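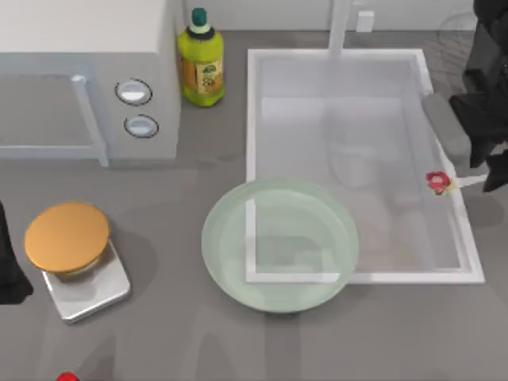 What looks like a bottle of cooking oil on the counter next to the microwave.

Storing and Using Cooking Oil

Most kitchens go through more oil than any other bottled item, and most of it is stored wherever there was a gap on the counter. A few changes will keep it fresh longer and keep the shelf under it clean.

Where to keep it

Heat, light and air are what turn oil stale. The cabinet directly over the stove is the worst spot in the house, followed by a sunny windowsill. A low cabinet away from the oven is better. If you want a bottle within reach while you cook, keep a small one out and refill it from the large one.

Check the top of the refrigerator before you use it for storage. On many models the warm air comes up behind and collects there.

Walnut, flaxseed and sesame oils spoil faster than the rest. Put them in the refrigerator door once they are opened. Olive oil can go in there too, but it turns cloudy and thick. Leave it on the counter for a while and it will clear.

Buying the right size

A big jug costs less per ounce, and that saving is gone if the last third gets thrown out. Write the month you opened it on a strip of masking tape and stick it to the shoulder of the bottle. If a jug marked January is still half full in summer, buy the smaller one next time.

How to tell if it has turned

Pour a little into a spoon and smell it. Old oil smells like crayons, putty or stale nuts. If the smell is hard to judge, taste a drop. Fresh oil is mild or grassy, and old oil leaves a bitter, waxy film at the back of the tongue. There is no way to bring it back.

Sticky bottles

Oil runs down the neck after every pour and picks up dust. Wipe the neck with a paper towel before the cap goes back on. Marilou Barredo of Grestville wrote in to say she folds a strip of old dishcloth around the neck, holds it with a rubber band and washes it with the towels.

For a bottle that is already gummy, rub it with baking soda and a few drops of dish soap, let it sit for 4 minutes, then rinse in hot water. Keep the cap on tight while you do it. The same paste works on the shelf, but test a corner first if the shelf is painted.

A saucer or a jar lid under the bottle catches the rest.

Refilling a small bottle

Wash it between fills. Topping up old oil with new makes the new oil go off sooner. Use hot soapy water, rinse well and stand the bottle upside down overnight. It has to be completely dry inside.

Spills on the floor

Cover the spill with flour, cornstarch or cat litter and leave it for 22 minutes. Sweep it up with a piece of cardboard, then wash the floor twice with dish soap and warm water. Wiping first only spreads it.

Getting rid of used oil

Let it cool all the way. Pour it into an empty carton or a jar with a lid, close it and put it in the trash. Do not pour it down the sink, even with hot water running. Small amounts left in a pan can be wiped out with newspaper before washing.

Frying oil can be used again if it was not overheated. Strain it through a coffee filter, label the jar with what was cooked in it, and keep fish oil separate from everything else.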